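How to set good practice rules for a small robot arm that handles dishes

Written by Gion Danzer, last changed on Saturday, May 3, 2025

In this tutorial I explain how we write and keep the work rules for our small arms at Pratemex. We are a small firm, and before these rules every person had an own way of starting the arm, stopping it and putting the objects back. The result was some broken crockery and one bruised thumb, which was mine. The rules are not a replacement for the safety standards. If your arm shares its space with people, you must first read ISO 10218 and ISO/TS 15066 and make a risk assessment with somebody who knows them. What follows is the daily part, which comes after this work is done.

I use the task of plates in a dish rack, as it is the one we run most. You can change the objects and keep the method.

What you need before you start

The risk assessment, signed and printed.
The manual of your arm, in a language that all operators can read well.
A notebook with numbered pages. We call ours the Nilus book, after the first arm we had.
Masking tape and a pen that does not wash off.
One person who operates and one person who observes. In our room the rule is 2 persons for every new task.

Step 1. Write down the limits of the task

Start with one sentence which says what the arm is allowed to do. Ours is: "The arm may take a plate out of the rack, hold it above the rack, and put a plate back in a slot." Everything outside of this sentence is a new task and needs a new page. It sounds strict, but it saves many discussions. When Burgi Rüegg wanted to try cups in the same session, the answer was already on the page.

Under the sentence, write the speed limit and the force limit with the units. For this task we have set the gripper at 47 per cent of its full force. The number comes from our own trials with our own plates, so please do not copy it. The heaviest plate we accept is 400 grams, weighed on a kitchen scale and not estimated by hand.

Step 2. Draw the work zone and the people zone

Put tape on the surface where the arm can reach at its longest, then put a second line further out. Our second line is 70 centimetres from the first one. Between the two lines there must be no chair, no bag and no coffee. People stay outside the second line as long as the motors have power.

The tape is a reminder only. It does not stop anything, and you must not write it in the risk assessment as a protective measure. Hubert Mayrhofer made me correct this in our first version, and he was right.

Step 3. Lead the cables with free length

Move the arm slowly, by hand if your model permits it, through all the positions of the task. Look at the cables during the whole movement and not at the gripper. A cable must never be tight, and its loop must not come between two joints or hang over the object. If you fix it with ties, leave enough length for the worst position, then repeat the movement one time more.

Write in the notebook where the ties are. When somebody changes a cable later, they will want to know it.

Step 4. Place the objects always in the same manner

Decide which slot belongs to which plate and keep it. A different colour for each plate makes the notes shorter, as you can write "green, left" and everybody understands. Put the rack parallel to the wall and mark its corners with small pieces of tape, if your surface accepts it.

Decide also what to do with objects that do not belong to the task but stay near to it, for example a piece of fruit. We permit them, under the condition that they are written on the page with their position. An object which is not on the page must be taken away before the start.

Step 5. Make the approach in two movements

The first movement brings the open gripper over the rim of the plate and stops there. The second one goes down and closes. Between them the observer says "clear" or "stop", and the operator waits for the word. Silence counts as "stop".

At the pause, check that there is one finger on each side of the rim, and that no finger will touch a divider on its way down. For a plate which leans, look from the side also, because from the front the angle is easy to judge wrongly.

In our rack the green plate has the left slot, the blue one the middle, and the deep cream one the right. We begin with the green.
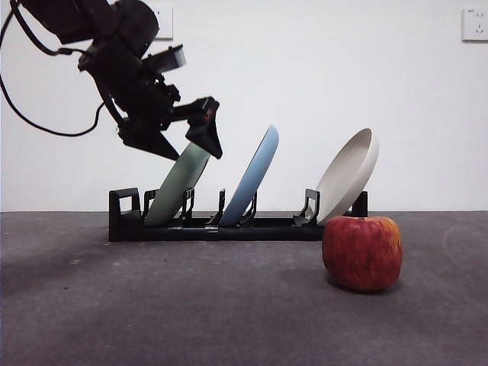

Step 6. Define the stop and practise it

The emergency stop must be in reach of the observer, and the operator should have a second one if your system allows it. Press it at the start of each day, while the arm is moving slowly without an object. Write the time and your initials.

You must know what your gripper does when the power is gone. Some grippers hold and some open. If yours opens, put a soft mat below the task and forbid all high positions with ceramic or glass. Never catch a falling plate with the hand. Fahad Jadoon has printed this sentence in large letters for our door.

Step 7. Write the record after every session

Four lines are enough:

Date, operator, observer.
Task page used, with its version.
Every stop, planned or not planned, and the reason if it is known.
Every change of the setup, also the small ones.

If the reason of a stop is not known, write "not known" and do not guess. In February we found a loose connector only by comparing three such lines.

Step 8. Review the rules

We read the pages together every three months. A rule that was not followed gets a discussion: either it is unclear, or it is too difficult in practice, or we have become lazy. The old version stays in the folder with a line through it.

If you have a correction to this page, write to me or to Roman Jabłońska, who keeps the printed copies.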